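Clultwood Brown Paper Market Bag
Item 1111

We've carried these plain kraft bags in our Groton shop for 9 years now, and people keep coming back for them, mostly parents and grandparents setting up a play grocery (we sell the Tradov play vegetables too, on their own page). The bottom is folded flat, so it stands open on a table.
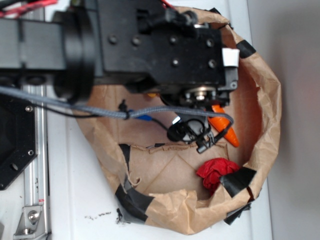
Sold in packs of two. When a rim starts to split, a strip of black tape over the tear will keep the bag going a good long while, and I'd much rather you did that than throw it out!
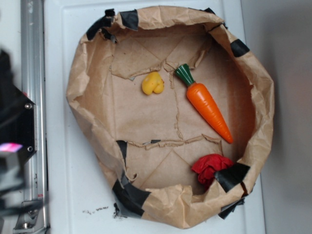 Gaetano Costa

Fold the rim down for little ones, so they can see the carrot at the bottom. Please keep the bags dry. More than 835 packs sold.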